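Home | Shop Fittings | Displays | Stock | Contact

How to set up a tiered snack display on a counter

2018-10-27
By Hussam Khalaf

A stepped acrylic stand is one of the cheapest ways to sell snacks from a small counter. It takes up little room and customers can see what you have without picking things up. These are the steps I use at the Seltamik kiosk, and they should work on any table or reception desk.

Clear the table and wipe it down. Wash the stand in warm water with a drop of washing-up liquid and dry it with a soft cloth. Don't use kitchen roll — it leaves fine scratches that show under shop lights.

Put the stand down and walk round to the customer's side. Move it until you can see every shelf. A slight angle often works better than square on, especially if people come up to the counter from one side.

Now sort the stock by shape. Bars can lie flat along a tier. Small boxes can stand up or lie down, but keep the front of the pack towards the customer where you can. Round tubs go on the lowest tier, as they roll if they get knocked. Anything long, such as a biscuit box, needs a low shelf as well.

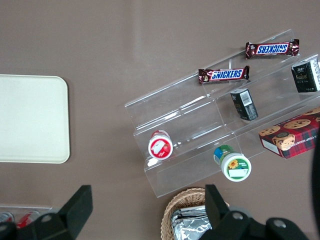
Part-way through: chocolate bars on the stand, wrapped items in the basket.

Use a basket for small foil-wrapped things. They slide about on acrylic and never stay in a row. A wicker basket in front of the stand holds plenty and is easy to top up. Cans are best kept off the stand altogether, in a tray of their own to one side.

Turn all the bars so the names read the same way up. Stand any fallen tubs upright, and pull in boxes that stick out past the end of a shelf.

Add prices last. I use small card labels from Farnilmont, which come in packs of 1,000 and slot over the shelf edge. Leave up to 3 cm between products so the labels can be read.

Check the display at closing time and bring older stock to the front.

Comments (3)

Ionescu: Do the labels stay put on thicker shelves? Mine keep popping off.

Hussam Khalaf: They grip up to a point. Try a dot of clear tack behind.

Rultureo: Agree about the kitchen roll. Ruined a stand that way.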